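Version note, 5/19/24: station names fixed, nothing else touched.

# Covar rainfall tables

Covar holds 2065 daily rainfall readings copied by hand from the gauge books of two villages, Wornov and Paracha, both in the Ilis valley. The books were kept by whoever lived nearest the gauge. I would treat them as a diary with numbers in it.

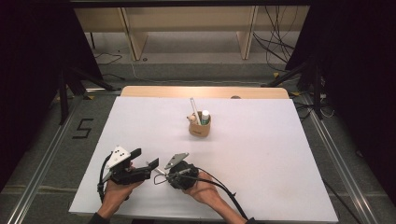
One early user objected that the Wornov totals match the river levels well enough, so why the gloomy tone? They do match, in wet months. In dry ones the book says "nil" for days on end and then gives a suspiciously tidy catch-up figure.

## Columns

- `date`: day the gauge was read, which may not be the day it rained
- `place`: Wornov or Paracha
- `mm`: converted from inches where needed
- `doubt`: 1 if I don't believe it

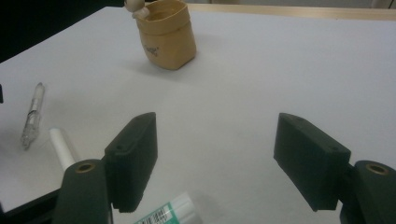
*White tabletop, gripper open.*

There are 600 rows with `doubt` set to 1. My rule was mostly gut feeling, so please don't quote it as an error rate. The worst run is a September at Paracha where 7 days share one reading. 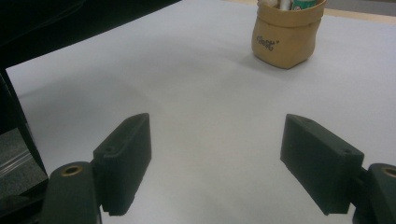

## Gaps

60 days are missing altogether. I left them blank. An older copy filled them with averages, and if your file has no blanks you have that one. Bin it.
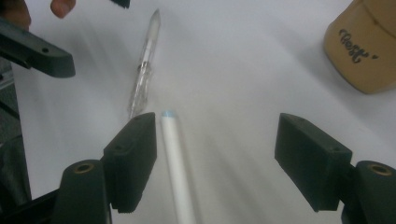
Snow is the other weak spot. Neither book says whether it was melted before measuring, and the winter figures swing about too much for me to guess. If you want to check my copying, spread the page scans out on a plain white tabletop like the one in the pictures, with the two villages side by side, and compare the winters first. I'd still be wary of any trend you find.

Free to use. Corrections welcome with a page number.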